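Videll votes to keep its noon whistle, and to move it

4 min read
38 shares

VIDELL - The town will go on being told when it is noon, though as of next month it will be told at 12:15.

Council members settled the matter Wednesday night after a hearing that ran until 11:40 p.m., which several people in the room pointed out was nearly late enough for the whistle to have been of use. The vote was 4 to 1. The dissenting member wanted 12:10.

The whistle sits on the roof of the old Athumani cannery, which stopped canning anything decades ago but never stopped announcing lunch. It has gone off every weekday since, for 13 seconds, at a volume the town's own noise ordinance would not allow from a leaf blower. Dogs in the lower streets are said to begin howling a little before it.

Trouble started in the spring, when the elementary school moved its nap period for the youngest children to 11:45. Parents asked for the whistle to be silenced. A second petition, asking for it to be left alone, appeared at the hardware store the next morning and collected 1,497 signatures, an impressive showing in a town where the last council election drew fewer than 1,000 voters.

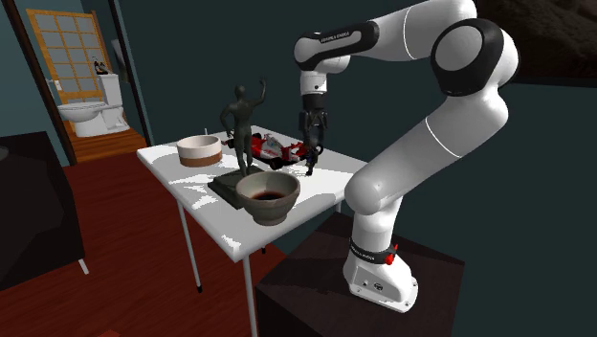 One resident of Ustell Road told the council that she had set her oven by the whistle for most of her adult life and did not intend to buy a clock at this stage. Another speaker asked whether the thing could simply be blown more quietly. The public works department replied that it has two settings, on and off, and that the second has never been tested.

The compromise of 12:15 came out of a recess. By then the children will have had half an hour of sleep, an amount the school called "a start." Those who like the whistle get to keep it. Those who like knowing when it is noon will have to subtract. 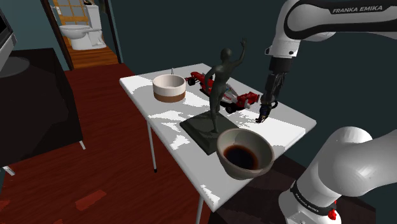
Money came up only briefly. The whistle's timer was put in by Datance, a controls company two counties over, and can't be changed from the ground, so a technician has to go up to the roof with a key. The town believes it has the key. If it doesn't, the change will be put off until a new one is cut, and noon will stay where it is in the meantime.

A proposal to rename it the "12:15 whistle" failed for lack of a second. In the minutes, on the town website and on the souvenir mugs at the library it remains the noon whistle. The council did agree to put up a small sign near the cannery gate explaining the difference to visitors, with wording to be decided at the next meeting.

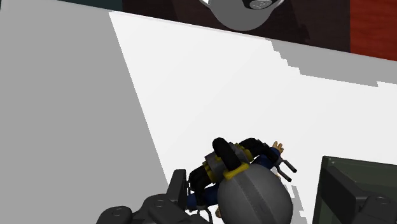
Daylight saving time was raised near the end of the evening. The whistle has traditionally been reset a few days after everyone else's clocks, whenever someone gets up there, and one council member asked whether this would continue. The chair said it would be taken up separately. There was some groaning.

The first 12:15 whistle is expected in December, weather and key permitting. Public comment on the sign will be accepted at town hall until noon on the day of the meeting. The clerk's office confirmed that this means 12:00.

17 comments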